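## 4. Recording demonstrations for the carton task

Applies to the Lultedau two-arm station with the Ullum recording software. Complete sections 2 (power-up) and 3 (leader arm alignment) first.

### 4.1 Before the first episode

1. Stand the small carton on the table between the two arms, within reach of both grippers. Open all top flaps.
2. Move anything not used in the task to the far edge of the table. Leave it in the same place for the whole session.
3. Check that the cables on both arms have enough slack for a full wrist turn. Pull gently at the elbow and at the wrist.
4. Open the three camera views: head, left wrist, right wrist. Each must show a moving clock in the corner. If a clock stands still, restart that stream only.
5. Set the gripper force limit to 79 in the Ullum panel. Higher values crush the flap edge and leave a crease that changes the next episode.
6. Confirm that the stop control works. Press it once with the arms at rest, then release and re-enable.

**Caution:** Keep hands and forearms outside the reach of the arms while the leader arms are coupled. A coupled arm follows every movement of the leader, including an accidental one.

### 4.2 Recording an episode

1. Couple the left arm, then the right. Wait for both status lines to read *following*.
2. Start the recording. Hold still for 2 seconds.
3. Bring the left gripper to the carton first. Keep the right gripper clear of it until the left has stopped.
4. Bring in the right gripper from its own side. Use slow, even movements. Do not correct a poor approach by shaking the leader arm; back off and approach again.
5. Before closing on a flap, look at the wrist view. The flap edge should lie between the two fingers.
6. Close, move the flap, release, and withdraw both grippers before stopping the recording.
7. Mark the episode *keep* or *discard*. Add a note if the carton was moved by hand.

Head camera, left gripper at the carton and right gripper clear of it:

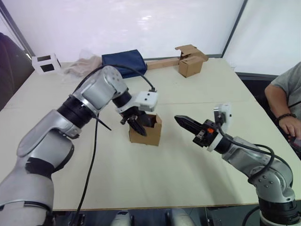

Head camera, both grippers at the carton:
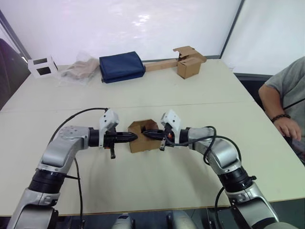
Wrist camera:

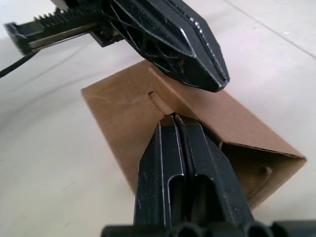 Judite Nogueira asked that step 7 be read strictly: in her view a slow episode with a second approach is still a keep, and only a dropped carton, a stopped stream or a touch by hand should lead to a discard. Her other request was for the operator to stay the same within one set, as mixed sets had been harder to compare in August.

Both points are now part of the procedure. Enter the operator's initials once per set in the field *Op*.

### 4.3 Set size and storage

| Item | Value |
|---|---|
| Episodes planned per task | 1000 |
| Minimum kept for a training run | 925 |
| Carton replaced | when a flap no longer stays open |

Sets are written to the folder `fillness/carton`. Do not rename a set after recording. The index is built from the folder name, and a renamed set is skipped without a warning.

**Note:** A new carton is stiffer than a used one. Open and close each flap by hand several times before recording with it, and start a new set.

### 4.4 Faults during recording

- **Arm lags behind the leader.** Stop, uncouple, and repeat the alignment in section 3. Discard the episode.
- **Gripper closes but the width reading does not change.** Check the gear rack for scraps of cardboard. Switch off the arm before touching it.
- **Wrist view shifted.** Tighten the camera bracket, then run the calibration in section 3.4. Episodes recorded after the last good calibration check must be reviewed one by one.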